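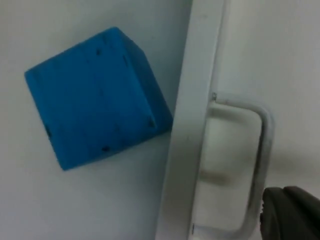 COMMUNIQUÉ DE PRESSE

Larnari ouvre à Gouveia un atelier de recyclage des mousses

Gouveia, le 21 octobre 2020 — La société Larnari annonce l'ouverture de son premier atelier consacré à la reprise des mousses usagées. Le site reçoit les chutes des fabricants de sièges, les vieux coussins et les tapis de gymnastique, qui partaient jusqu'à présent à la décharge. Les petites pièces sont acceptées aussi, même un simple cube de mousse bleue aux arêtes arrondies, avec quelques petites marques sombres en surface et de légers plis. L'état de la matière n'est pas un motif de refus, à condition qu'elle soit propre et sans colle.

L'atelier occupe une surface de 2000 mètres carrés dans l'ancienne filature Parnov, fermée depuis plusieurs années. Les travaux ont commencé en juillet. La toiture a été refaite et le quai de déchargement a été élargi pour permettre l'entrée des camions de grande taille.

Après le tri par couleur et par densité, la mousse est broyée en flocons, puis comprimée avec un liant sous le procédé Dadent, développé par Larnari. On obtient des plaques destinées à l'isolation acoustique des écoles, des salles de musique et des bureaux. L'entreprise prévoit de traiter jusqu'à 4000 tonnes par an. Les plaques sont vendues au format unique d'un mètre sur deux, en trois épaisseurs.

La collecte est gratuite pour les professionnels de la région à partir de 1000 kilos par enlèvement. Pour les quantités inférieures, le dépôt se fait directement à l'atelier, le matin, sans rendez-vous. Les particuliers peuvent également apporter leurs coussins et leurs matelas — les housses doivent être retirées avant.

Une deuxième ligne de broyage est à l'étude pour les mousses rigides, qui demandent un matériel différent. La décision sera communiquée ultérieurement.

Contact presse : Larnari, service de la communication, ancienne filature Parnov, Gouveia. Poste 844.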